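Cellule à deux bras Bondwood : galerie du poste de tri

Bondwood propose depuis juillet une cellule à deux bras pour les petites séries : tri de fournitures, préparation de lots, passage d'objets d'une pince à l'autre. Le kit comprend les 2 bras, le rail de montage avant, la structure en profilés d'aluminium et les panneaux latéraux. Les motifs des panneaux et du plateau se choisissent à la commande. Les vues de cette page montrent un poste réglé pour des stylos et des marqueurs, dans nos locaux de Trondville.
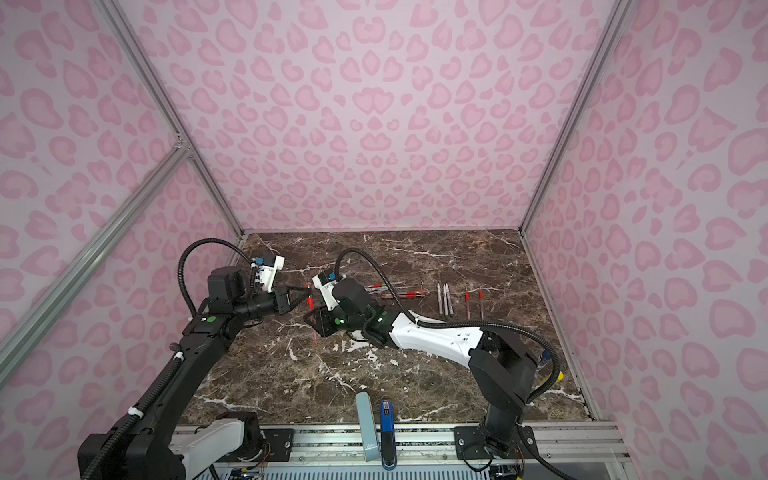
Photo : Assunta Sorrentino / Bondwood

Les deux pinces face à face, au-dessus du plateau marbré brun. Celle de gauche tient un petit objet rouge. Chaque poignet porte un support blanc, et les câbles passent sous gaine annelée au-dessus des bras pour laisser le plateau libre.

Le transfert d'une pince à l'autre fait partie des programmes livrés. Il sert surtout quand un article doit changer d'orientation avant la dépose. Pour les objets longs et fins, nous conseillons de commencer à vitesse réduite – le réglage se fait dans le menu Rosgate, onglet Pinces.

Le rail reçoit une platine vissée par bras. Les platines se démontent séparément, un bras peut donc partir en révision sans toucher au second. Comptez 30 minutes pour la remise en place, calibrage compris. 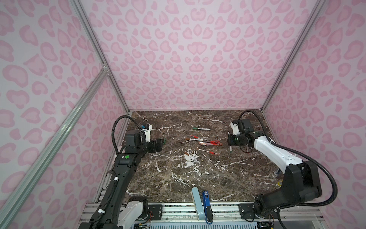

Bondwood – Service Applications et démonstrations

Stylos et marqueurs dispersés sur le plateau, capuchons de plusieurs couleurs, deux stylos rouges qui se chevauchent. À l'extrémité de la pince gauche, un capuchon vert.

Les articles qui se touchent demandent plus de réglages que les articles isolés. Le logiciel Rosgate permet de fixer un ordre de prise ou de laisser la cellule choisir. Les doigts de pince Negri sont disponibles en option, en version lisse ou striée.

Entretien : contrôle des fixations et des gaines toutes les 3000 heures, par vos équipes ou par les nôtres. Les doigts sont des pièces d'usure et se commandent par paire.

Démonstrations à Trondville sur rendez-vous. Vous pouvez apporter vos propres articles, à condition de nous envoyer les dimensions et le poids à l'avance. Contact : Assunta Sorrentino, service Applications et démonstrations.

Page mise à jour le 19 février 2025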